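Print this page | E-mail this page

Replacing Memory in a Desktop Tower

Shut down the computer and unplug the power cord. Lay the tower on its side and remove the side panel so that the interior faces up. Touch bare metal on the case before handling any parts.

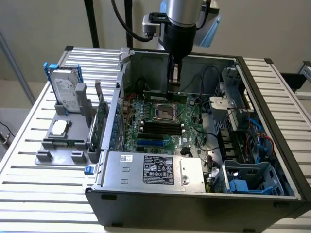
Open the latches at both ends of the memory slot. Line up the notch in the module with the key in the slot, then press down evenly until the latches close. Do not force it. Refit the panel and record the change on Form 17.

Questions: Solange Pons, extension 22

Print | E-mail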